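Shared rules agreed for robot dismantling benches in Skiststead

Skiststead's repair and recycling workshops have spent most of the summer talking about how people and robot arms ought to share a bench, and in August they finally put their names to a common set of rules. It runs to 6 pages, which will please anyone who remembers the first draft, and it has been written in the sort of plain English you can read over a cup of tea.

The work began at Baten, where old office computers are taken apart for their parts, and was picked up by Mateos, who do much the same on the other side of the river and had been keeping a handwritten list of their own. The two sets of notes were laid side by side, argued over (good-naturedly, we're told) and typed up under the name Polora.

Much of it is homely stuff. Machines are to be unplugged and left to stand before the cover comes off. Cables are to be tied back or moved clear before an arm goes in, hands stay out of the case while the gripper is moving, and every bench must have a stop button within easy reach of whoever is working there. Anyone new spends 45 minutes with an experienced colleague before taking a turn alone, and two people must sign the sheet whenever an arm is set to a higher speed.

The workshops got through some 3806 computers last year, mostly by hand, and they expect the arms to take on a larger share of the fiddly jobs this winter. Copies of the rules are kept at both front desks, and comments are welcome until the end of October. 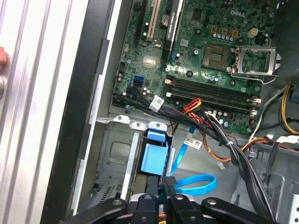
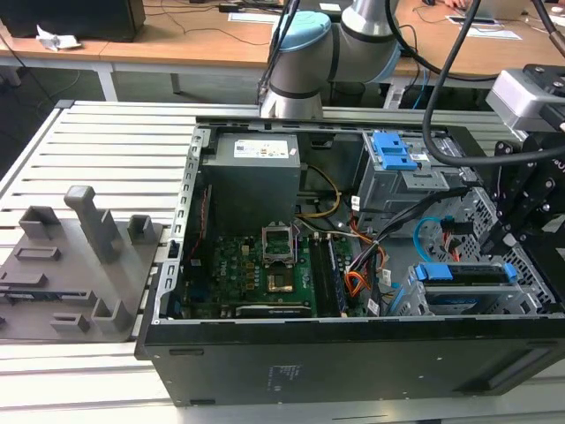

Mateos would have liked the rules to go further on cables, and told us that 45 minutes was a fair start for a newcomer but that a second session, spent entirely on loose wiring, ought to be added when the pages are next revised.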